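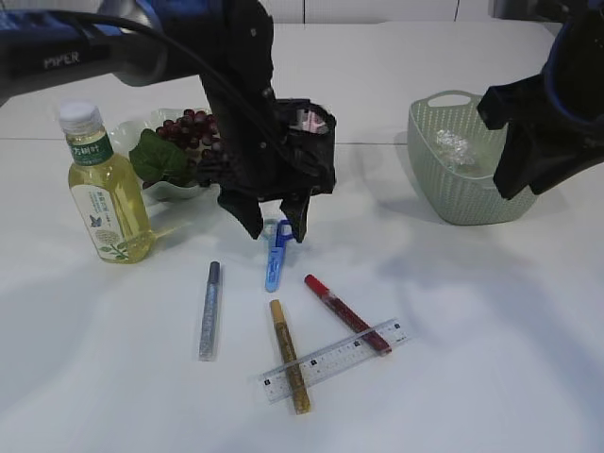 Notes for Sunday talk, parents + neighbors, Tramlow hall. April 2025

20 min max. Retno is keeping time, watch for her hand.

OPEN

Hi, thanks for coming out on a Sunday. Who I am (Augustina Ankrah, second year running the round-up program for the school library fund). Don't do the long version.

Ask: who bought something at a store this week and got asked to round up? Hands. Keep going, don't wait for stories.

WHAT THE ROUND-UP IS

You shop, total gets bumped to next dollar, the cents come to us. Costs the store nothing, costs you 99 cents at the very most.
Signed-up stores: Omness (groceries) and Grusturico (hardware, paint). 2 so far.
You have to pick us. It does NOT happen by itself. Omness asks at the register, say "Tramlow library." Grusturico you set it once on your card and forget it.
People think they signed up last year so they're good. Omness yes. Grusturico wiped everybody's choice in February when they changed cards. Do it again please. Say this twice.

THE MONEY

Last year: $1,501
This year so far: $1,821
So already past last year, with spring and the book sale still to come. pause here, let them clap if they want

Where it went. Large-print shelf. New chairs for the reading corner. Bus for the author visit. The rest is sitting in the account, Usman Mughal has the statements at the back table, go look, he likes being asked.

Someone will ask about tax receipts. Answer: the round-up shows on your store receipt, keep it if you want to claim it. We can't write you one for cents we can't trace to you. Checks and cash, yes, Usman does a receipt same day.

WHY SMALL AMOUNTS

Don't preach. Laimutė Butkienė story (she said ok to use her name). Came in for a phone book, of all things, left with a library card, now reads with the Tuesday kids. She rounds up every week. Her whole year wouldn't buy one chair. But 17 families doing what she does, that's the bus paid.

drop the joke about the parking lot

WHAT I NEED FROM YOU

1. Fix your Grusturico choice tonight. Number is on the back of the card, or do it online, takes a minute.
2. Tell one person who shops at Omness. Just one. Grandparents are great for this, they acutally talk to the cashier.
3. Pens, markers, scissors, glue for the craft hour. Bin by the door, any shape, used is fine if it still works.

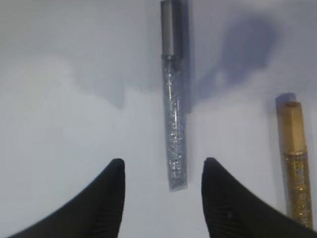

THE WIBISONO MATCH

New thing, go slow. Wibisono (the print shop on the corner) will match whatever comes in from the book sale. Only the book sale, not round-up, not checks. Cempaka Kwok set this up, point to her, she'll hate it.
Match is only for sales on the day. Pre-orders don't count, I asked.
So if you were going to buy a stack of paperbacks anyway wait for the sale.
Books to donate: drop at the front desk, no encyclopedias, no magazines, nothing that smells of basement.

QUESTIONS I'LL GET

Can I pick two groups? Not at Omness. Grusturico lets you split it.
Does it work online? Grusturico yes, Omness only in the store for now.
Can I stop? Any time. Say no at the register, thats it.
Do the stores see my name? Dont guess on this one. Send them to Cempaka.
Why not just raise dues? Let Usman take it.

CLOSE

Repeat: Grusturico, tonight.
Sign-up sheet going round, print your email please, last time I couldn't read half.
Coffee's in the side room. Thank Retno for the hall.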